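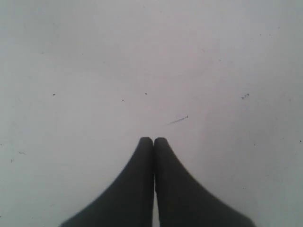 April, 4.40pm. Limewash trial for the Pernus hallway, coat two on the boards. Batch 605 is slaked longer than the last lot and brushes out much easier, less drag, Negin reckons one more sieve would do it. After a pale grey-white, flat, no shine at all, same sort of tone as the surface behind the two dark fingers. Batch 1134 came up too yellow - binned.

Mix was 70 g pigment to the bucket, nearly 9 litres made up. Stir more often, it setles fast.

To do: rub test tommorow, ask Fereshteh if Nudano still sell the wide brushes. Board edges need masking before coat three.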